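April, 4:40 pm — Mamier bench, toaster task

Spent most of the afternoon on the house rules again, and I'm glad we did, even if it meant fewer takes than I'd hoped for. Ambros Widmer sent over his notes from Fetmont (bless him, seven pages of them) and a good half can go straight into our sheet.

What I'd like us all to stick to from now on:

Toaster stays unplugged at the wall for every bread take, and whoever is running the session checks it with their own eyes. Asking across the room doesn't count, and I'm as guilty as anyone.

Cord goes through the grommet, with enough slack that a bump won't drag the toaster along.

Wipe the finger pads every 60 takes. Crumbs get into the ridges and the grip goes vague long before you'd notice it by hand.

Marker tags get a look at the same time. A greasy tag cost us a whole run in the Hirkia set, 161 takes, and I'm still a little sore about it.

Nobody eats the props — yes, that includes the lettuce.

I also want "grasp the lower end, never the middle" written in properly, with a picture next to it, as new people tend to squeeze the slice where it's weakest.

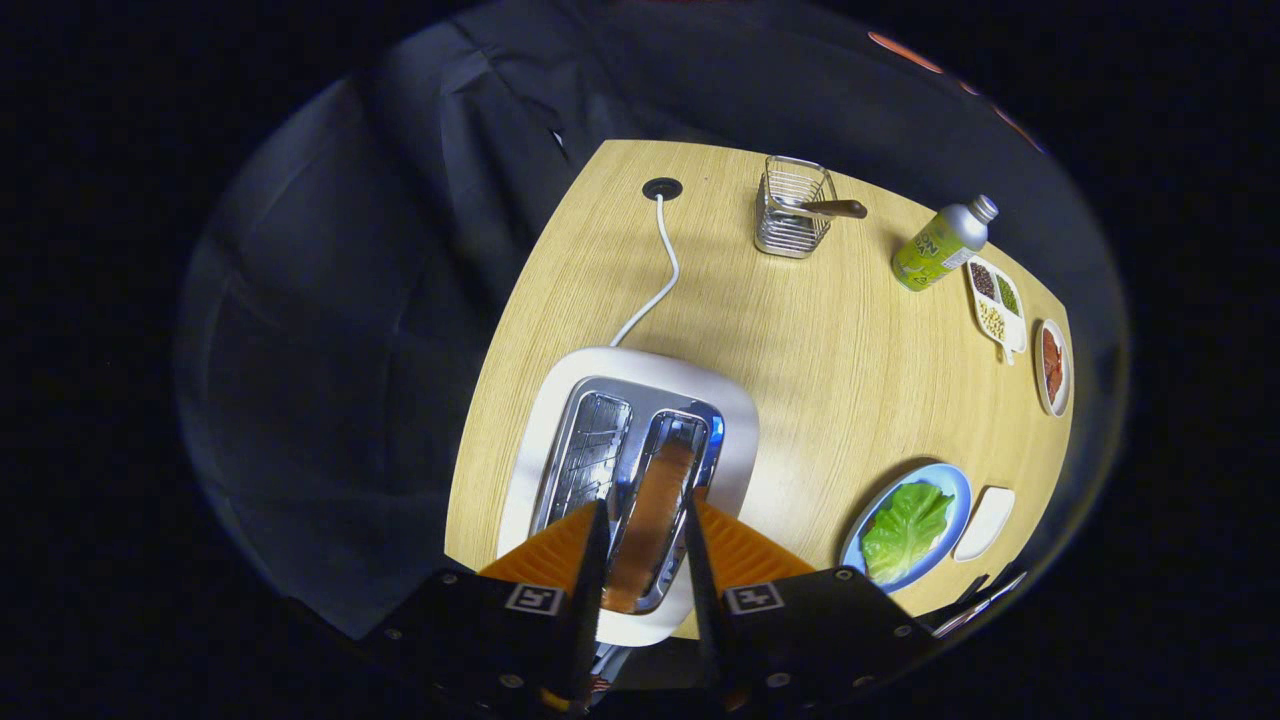 Bread in the right slot, held at the lower end between the gripper fingers. Left slot empty.

Still open: do we log a torn slice as a failure or a void? Lapointe's sheet says void, Ambros says failure, and I keep changing my mind. Will ask him again tomorrow, before I print the new sheet.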